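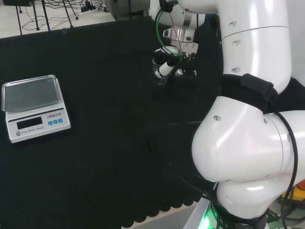

Ticket 2519 – Cellule d'essais Magagula, site de Lolinstead
Objet : conformité du poste de pesée à la règle interne Zunum, chapitre 9
Ouvert le 5 avril 2019 par Niamh Sheehan, service Sécurité des automatismes
Statut : en attente d'action du demandeur
Le demandeur sollicite l'autorisation d'exécuter sans surveillance la séquence de transfert vers la balance. Le chapitre 9 subordonne cette autorisation à trois vérifications : cheminement des câbles, dégagement au sol, état de l'instrument avant le cycle. Sur le premier point, le câble noir est maintenu contre le bras par une sangle, puis forme une boucle libre au droit du coude ; la règle exige un second point de fixation sous l'articulation.

Constat n° 1 – Instrument de pesée
La procédure prévoit la mise sous tension et le tarage de la balance avant toute prise de récipient par le préhenseur. Le démarrage du cycle doit être refusé par l'automate en l'absence de lecture.
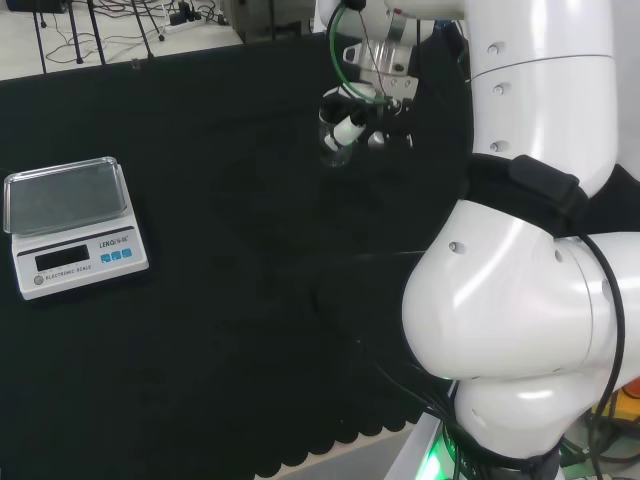
Fig. 2 – Récipient tenu par le préhenseur, afficheur de la balance éteint.

Action demandée : ajouter le contrôle de lecture au programme Stullero, étape 20, et joindre le journal d'exécution au présent ticket.

Constat n° 2 – Zone de dépose
La dépose s'effectue sur une surface plane, nappe tendue et fixée. Tout pli situé sur la trajectoire doit être repris avant l'essai, et le récipient doit être vide lors des cycles de qualification.

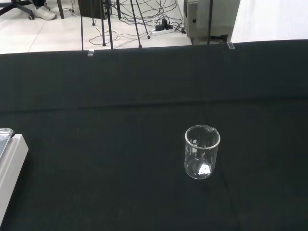 La vitesse reste limitée à 69 mm/s jusqu'à la levée des deux constats. Les multiprises et cordons seront regroupés hors du périmètre d'intervention, conformément à l'annexe relative aux circulations. La présence d'un opérateur à portée de l'arrêt d'urgence demeure obligatoire.

Suite à donner : réponse du demandeur attendue sous 20 jours. À défaut, la demande sera réexaminée lors de la revue de juin.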